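Gorncombe Wallcoverings: Frequently Asked Questions

Ordering and samples

How large is a sample?
Samples are cut to letter size. Large-scale patterns may not show a full repeat at that size. The repeat length is printed on the back of every sample.

Do all rolls in an order match?
Rolls shipped together come from one batch. The batch number is on the label of each roll. Keep one label until the job is finished. If you reorder, quote the number and we will check stock. Color can shift slightly between batches, and we do not accept returns for this once a roll has been cut.

How many designs are kept in stock?
The catalog lists 3,607 designs and colorways. Items marked "Irnis" are printed to order and ship in 12 working days. They cannot be canceled after printing starts.

Wall preparation

Can I paper over old wallpaper?
No. Strip the old paper, wash off the paste and let the wall dry. Fill holes, sand them flush and apply one coat of primer. New drywall needs two coats.

Does the wall have to be white?
Non-woven papers with a pale ground are slightly translucent. Dark patches or strong colors underneath will show through. Use a white or light gray primer.

Pattern and layout

How much extra should I allow for the repeat?
Divide the wall height by the repeat and round up to the next whole number. Multiply by the repeat to get the cut length, then add 4 inches for trimming. A straight match wastes less than a drop match.

Can two patterns meet in a corner?
Yes. Finish the first pattern in the corner with a narrow overlap onto the next wall, then cut the second pattern to a plumb line and lay it over the overlap. Line drawings on a light ground, such as flowers and birds in black, combine easily with most other papers. 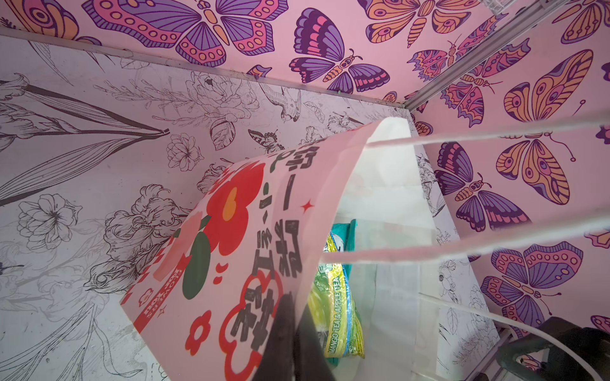
Hanging

Which paste should I use?
For non-woven papers, use the Tremau ready-mixed paste and apply it to the wall. One tub covers 300 square feet. Traditional papers are pasted on the back and left to soak for the time given on the label - usually five to eight minutes.

How do I cut a clean edge at the ceiling?
Press the paper into the angle with a wide knife and trim along the blade. Change blades after every second strip.

Care and returns

Can marks be cleaned off?
Check the symbol on the label. One wave means sponge only, while wet, to remove paste. Two waves means washable with mild soap. Do not use solvents on any paper, including the Dong vinyl range.

How long do I have to return unused rolls?
Unopened rolls can be returned within 90 days. Samples and cut lengths are excluded.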